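# The Kitchen That Isn't There

*An open day at Partington, where the robots practice on countertops made of math*

The invitation said closed-toe shoes, so I wore closed-toe shoes. I mention it because the most dangerous thing I met at Partington all day was a chair with a loose caster. 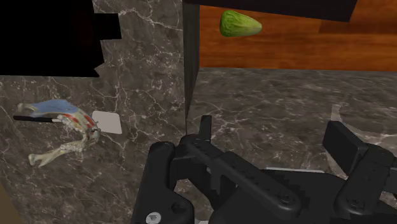 Partington occupies the back half of a former carpet showroom in Nosstead, and once a year it opens its doors to anyone who signs the sheet. What you expect from a robot lab is robots. What you get, for the first hour, is a row of monitors and a coffee urn. Nearly everything the company does happens in simulation, in kitchens that exist as long as somebody keeps paying the electric bill.

Leonie Pryor runs the simulation group and gave the morning demo with the calm of a person who has given it before. Her kitchens are assembled by software out of a library of 795 objects, which she described as "groceries, mostly, and then it gets away from us." The software picks a counter, picks a wall, and scatters things. It has no opinion about what belongs in a kitchen. On the screen behind her, an anatomical jaw model lay on dark marble with its teeth showing, while farther back a plump green thing in the cucumber family rested on a wooden surface. A black gripper waited in the foreground, open and holding nothing, like a dinner guest who has looked at the menu.

A man near me asked who keeps a jaw on the counter.

"You'd be surprised what people keep on the counter," Pryor said, and moved on to lighting.

The theory, as I understood it after two cups from the urn, goes like this. A robot trained only on mugs gets very good at mugs. Hand it something with a hinge, or a hole, or a row of molars, and it behaves like a tourist. So Partington feeds its software the odd stuff on purpose and lets it fail in private, where a dropped object costs a fraction of a cent and makes no noise. One overnight run is 1500 attempts. Pryor reads the failures over breakfast. She has favorites.

Visitors could try driving the simulated gripper themselves, using a handheld controller that Hipólito Cisternas passed around with the look of a father lending out the car. I took my turn. Moving the gripper toward an object is easy. Stopping is a separate skill. I nudged a virtual can of something off a virtual ledge and it fell without a sound, and Cisternas reset the whole kitchen with a key.

"That's the part I miss when I go home," he said.

The child after me, perhaps nine years old, picked up the same can on her first try, turned it over, set it down and asked if there were any other games.

After lunch we were led to the real arm, behind a yellow line in what used to be Remnants. It is called Galine, after a previous employee's boat. Noémie Beaudoin, the engineer in charge of it, explained that Galine had learned everything it knew on the monitors up front and would now pick up a sponge. It picked up the sponge. There was applause, more than I have heard at some weddings. It then reached for a plastic lemon, paused above it for what felt like a fiscal quarter, and closed its fingers on the air just to the left.

Beaudoin wrote something down. The lemon, she told us, was a shade glossier than the ones in the library – Galine had been having trouble with shine since September. Success on the sponge is routine now. On the lemon it is 3 in 5, and we had come for one of the other two.

The arm tried again and got it. By then half the crowd had drifted back toward the monitors, where a new kitchen had loaded and people were arguing over what to grab first.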